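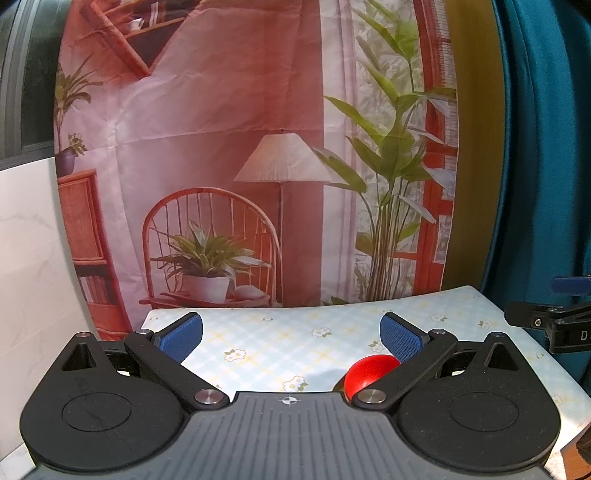 Hand-held gripper, fingers open, red ball at the right finger. Printed backdrop behind the table.

Re: [Curkgate] backdrops and the ball task

2020-11-01, list member wrote:
> Did changing the printed backdrop help the policy, or only
> the tablecloth? I could not see this from your table 3.

Hello all,

Table 3 mixes the two, sorry. We trained again on the same 713 demonstrations, split by backdrop. With four backdrops the policy grasps the ball more often in a new room. The cloth alone gave a small gain — maybe only noise. I will send the numbers per seed in January.

Regards,
Nedelcu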